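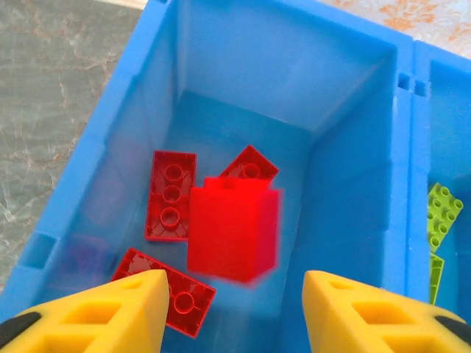
Brick Sort Build Week, Drillenach Robot Club

Quick gallery from build week, more to follow when someone finds the other memory card. The task this term is the Besus sort: a pile of big toddler bricks, red, green and blue, and a blue bin to put them in by colour. Two arms, one table. Sounds easy. Took us most of March to get the arms talking to each other and then we changed the rules on ourselves anyway.

Round one is a warm-up. Studs up, bricks spread out, no digging. Pairs get 4 goes each and the best one counts.
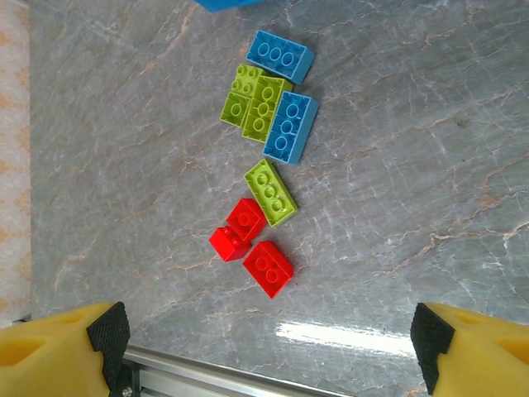
Red, green and blue on the marble top, gripper open.

After that it gets messier. Round two is tip and sort: bricks go down however they land and you don't get to tidy them first. Upside down ones are a pain because the hollow side looks nothing like the stud side, so the colour code has to do the work and the shape code mostly sulks. The Romaniuk team rewrote theirs over lunch, fair play to them. Both arms allowed, but knock them together and that's the run gone.

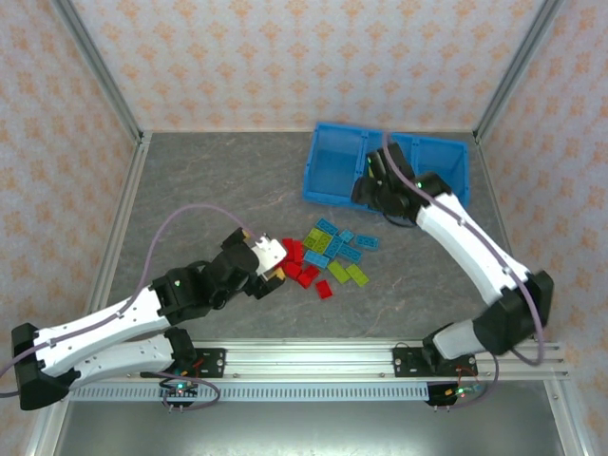 Vindholm here, we ran the same task last year and lost loads of time to the arms waiting for each other. Split the table down the middle in software and only let one over the bin at a time. Ugly but it works. Also tie your cables up before the finals, not after!

Good shout, thanks, will try it. Cables on the list.

Pick logs are up to 3,373 lines now, most of them from the last 2 sessions. If you've got runs on your own laptop please copy them accross to the shared folder, with the round number in the file name this time. Still missing a few from the late group.

Last one for now, big pile. Reds nearest the gripper, blues and greens further up, plenty of them on their backs.

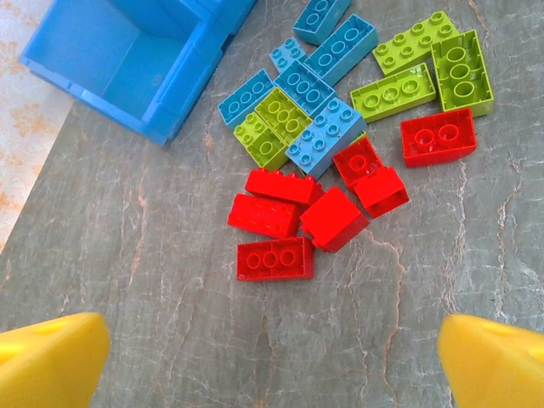

Next sessions

Same room, same time. Bring your charger and your printed rules sheet. Finals practice starts with round two, so no warm-up, come with code that runs. New members welcome, you dont need to have built anything before.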